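Gutilard (book series)

Gutilard is a series of fantasy novels for adult readers, published by the small press Baert. The books take place in the harbor town of Gollport, where people who drowned at sea can come back to live on land if a living person agrees to share a name with them. The series belongs to paranormal romance, but many readers place it closer to gothic mystery, because the love story moves slowly and the first kiss comes only in the second book.

Setting

Gollport is a closed town on a cold coast. In the first chapter it has 900 living inhabitants, and the town register also lists 539 of the returned, who are called "the lent". The lent do not age and do not sleep, and they cannot cross running water without the person whose name they share. The old house of Gutilard, which gives the series its title, stands above the harbor and keeps the register. What the family receives in exchange for this work is the main secret of the early books.

The rules of name sharing are explained little by little. Some readers have found this confusing, and later printings of the first volume have a short list of terms at the back.

Plot

The main character is Nanine, a ship's bookkeeper who arrives in Gollport in November to settle the debts of a dead aunt. She finds that her own name is already in the register, next to the name of a man who drowned before she was born. He has been waiting in the house for somebody to wake him. Nanine at first wants only to remove her name and leave with the next boat, but the page cannot be changed while both of them are in the town.

Book 2 follows the winter after this discovery. The harbor freezes, the lent begin to forget their shared names, and Nanine must decide if she will read the register aloud, an act which would free all of them and also end them. The book closes before her decision -- a choice that divided readers when it came out.

Style

The novels are told in the first person and in the past tense, with short chapters. Each chapter opens with one line from the register. These lines look like decoration in the beginning, but several of them name persons who become important much later, and careful readers often go back to them. There is little violence, and the romantic scenes are mild for this type of book.

Publication

Baert printed 3000 copies of the first book, in paperback only. An electronic edition came later, together with the second book. The covers show the same window of the Gutilard house, with the shutters closed on the first and half open on the second. A prequel novella about the founding of the register was given free to subscribers of the publisher's newsletter -- it is not needed to understand the main story, and it is best read after the first book.
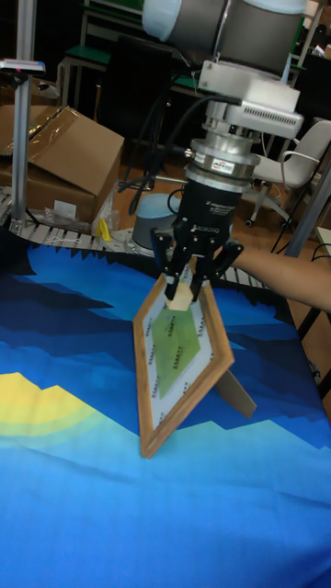 The novella has not been sold separately, and its text differs in small points from the account that the family gives in book 2, mainly in the age of the house and in the name of the first person who was lent.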